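Tracker swaps left and right tubes when hands get close

Our hand-object labelling runs on shelf footage through Gromia. It's fine until both hands go for the same divider, then the IDs trade places like teenagers' jumpers.
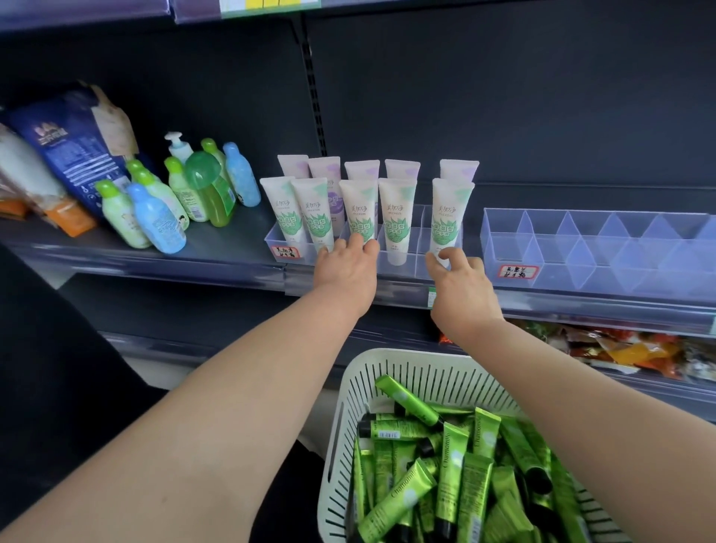 Nic Aodha
Mask the forearms and associate on wrist position. Box overlap is hopeless with a row of matching hand creams. Ours settled after 2,000 frames.

flukatholm456
Have you tried a faster GPU?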